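# Gripper faults on the two-arm sorting cell – speaker notes

Skastdale site review, May 14, 2022

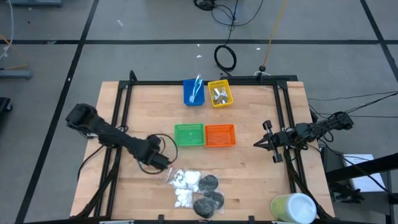

**Opening (keep short)**

- Subject is one fault: the right arm releasing its grip in mid-transfer. Left arm not affected.
- First seen in February, one week after the Rolmont controller update.
- Log covers 3,685 transfers. 16 uncommanded releases, all on the right arm.
- No injuries. Two dropped items left the table, and one landed inside the taped floor area while a person was standing there. That is why it was filed as a safety matter.

**What the log shows**

- Releases happened during wrist rotation, never during the straight approach.
- Bagged items were worse than rigid ones. A bag shifts in the fingers and the force reading drops for a moment, so the first theory was slip.
- Slip theory failed. Motor current went to zero before the force reading changed.
- Pause on the current plot. Let people find the order of events themselves.

**Cause**

- Intermittent open circuit in the gripper power lead, close to the connector.
- The lead had been re-tied at the update with too little slack. Full wrist rotation pulled on the crimp.
- Controller read the dropout as a normal end of grip and logged no fault. Prado confirmed this is the default setting.

**Fixes**

1. New lead, with slack checked at both ends of wrist travel.
2. Loss of gripper current while holding now stops both arms.
3. Speed cap on rotation while carrying, until the Gavitz audit closes.
4. Floor area stays clear whenever the arms are powered – no exceptions for restocking baskets.

**If asked**

- Stop time after dropout: 18 ms on the bench. Not yet measured under load.
- Left lead was opened and inspected. Crimp was sound, replaced anyway.
- Item 2 does not cover a jammed finger. Separate ticket, still open.

Next slide: audit dates.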